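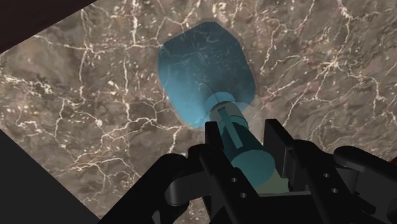 A computer rendering of brown marble with white veining.

Bowen, the stone workshop in Jivthorpe, will open its new showroom on Rutosgate this fall, giving home builders and remodelers a place to see full slabs under one roof before they choose.

The company announced the move on Wednesday, October 21, 2020. The showroom has space for 400 slabs of marble, granite and slate, and a cutting shop at the back will take on kitchen, bath and hearth work.

"We've wanted this for years!" said owner Morven Buchanan. "People used to pick a countertop from a sample the size of a playing card, and then the real thing would arrive and look completely different. Now they can walk right up to the slab, run a hand over it and say yes, that one."

Work on the building, a former seed warehouse, began in August. The old loading doors have been kept and glazed, so the front half of the room gets daylight for most of the day. Sixteen people will work at the site, including three apprentices who join the cutting shop under head mason Rhodri Lougher.

Lougher is looking forward to the offcuts as much as the slabs. A rack by the side entrance will hold smaller pieces priced for shelves, windowsills and pastry boards, and he hopes home bakers will come and dig through it.

The showroom will also be home to Itach, Bowen's free design service. Customers bring in a floor plan, even a rough pencil one, and sit down with designer Myfanwy Gape to work out seams, edges and sink cutouts. Visits are by appointment for now, with evening times on offer for people who can't get away from work.

Bowen will keep its original yard open for garden stone, gravel and paving.

Media contact: Otis Ridgeway, Bowen, 745 Rutosgate, Jivthorpe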